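Lastetti Users' Forum > Data Collection > Demonstration Standards

Subject: Minimum episode count for the insertion task

Posted by pkandasamy (Moderator)
Members are asked to comment on the draft standard for recording teleoperated demonstrations of the plate insertion task. The draft requires 300 accepted episodes per workcell before a policy is trained. Episodes in which the operator pauses for longer than 15 seconds are to be excluded.

Pavithra Kandasamy
Data Standards, Irura

Posted by g_barros
I support the total but object to the pause rule. Our operators at Matos stop to line up the plate with the slit, and those moments carry the corrections the policy most needs to learn. Under the draft we would have discarded 13 episodes from our December set, all of them sound.

Posted by npelletier_s
With respect to the previous post, a long pause teaches the policy to pause. We trained on an unfiltered set and the arm hovered over the holder until the time limit. Trimming idle frames would be an acceptable compromise, provided the untrimmed recording is archived.

Sheldon Pelletier

Posted by natgodinho
The draft is silent on object placement, and I would ask that this be addressed first. In our cell the foam holder stays in one position while the small pieces are moved between episodes.

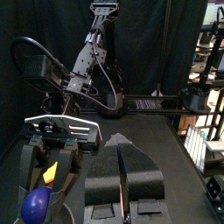

A policy trained on that arrangement will tend to memorize where the holder is. I propose that the holder be shifted after every 20 episodes and its new position entered in the log. The wrist view should be checked at the same time, as the fingers can hide small objects lying close to them.

Natália Godinho
Restura

Posted by g_barros
Moving the holder means re-measuring our reset positions each time. I do not consider that labour justified for a fixed production cell.

Posted by natgodinho
The standard is meant to cover shared data sets, and other centres will not have your fixture. A cell that keeps its data in house could apply for an exemption.

Posted by akashyap
Could the moderator clarify whether failed insertions count toward the total if they are labelled as failures?

Posted by pkandasamy (Moderator)
They do not. They may be submitted in a separate folder. The pause rule will be redrafted along the lines Mr. Pelletier suggests, and the placement clause will be put to members in the next revision.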